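Workshop Tips: Software Habits for a Bench Robot

Most advice on robot software is written by people selling robot software. I have been setting up arms on benches for a while now and I trust very little of it. These tips are the ones I still use.

1. Don't buy a planner to fix a bad grasp. Ormsby, the planning package we run, will find you a lovely path for a board that is tilted in the jaws. It plans for the board it was told about. Check the grasp pose in the wrist view first, then plan.

2. Put the other arm in the collision model, and its cables too. The stock model has the links and leaves the cables out. Add a fat capsule around any loop that hangs below a joint. Crude, but it beats a snagged connector.
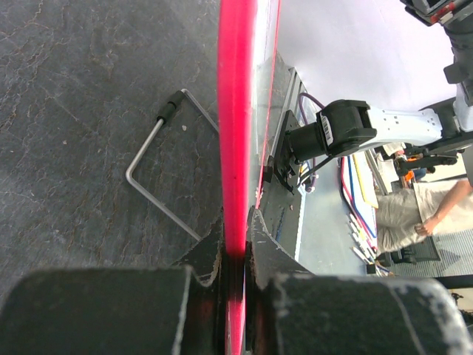
Thin panel in the jaws, second arm and its purple cable on the right. Model both.

3. Thin things fool depth cameras. A panel seen edge-on may give you a handful of points or none. Behrouz Alipour swears by the Plorkance filter for this. I tried it on a Saturday and got a smoother version of the same hole. Measure the panel, type in the thickness, move on.

4. Mask out anybody standing behind the bench before you tune perception. A sleeve makes a fine false edge. And a mask is for tidy data only. It is not a safety system, whatever the sales sheet hints.

5. Cut the logging. Ours was writing 700 lines per move and we read none of them. Keep joint error, grip width, commanded force and the time stamp. If you need more, turn it on for one run and turn it off again.

6. For anything that presses on a surface, use force control in the pressing direction and position control in the other two. Pure position control will mash a marker tip or skate over the board. I start the force loop at 200 Hz and only go up if there is chatter.
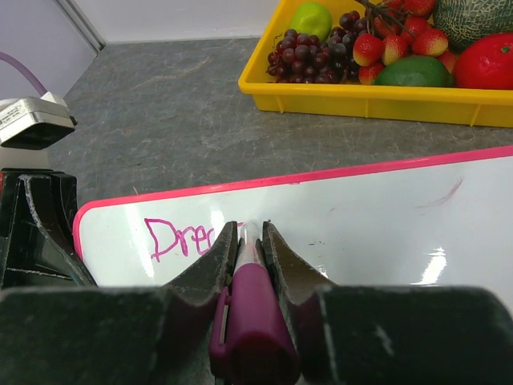
"Dre" in pink marker. Loose letters, but you can read them.

7. Be suspicious of handwriting demos. Replaying a recorded stroke is easy. Ask what happens when the board is turned a little, and whether the software finds the frame again by itself. Glare is the usual trouble with glossy boards, so move the lamp before you retrain anything.

8. Keep clutter in your test set. A bright tray of plastic fruit by the work will show you fast whether your detector learned "marker" or just "something colorful."

9. Save 2 copies of every calibration file, with the month in the name. Mahnaz Mousavi lost our September one to an auto-update and we spent a long afternoon with the checkerboard.

10. Skip the Burnureck dashboard. Nice dials. A plain text plot of force against time has found more of my bugs.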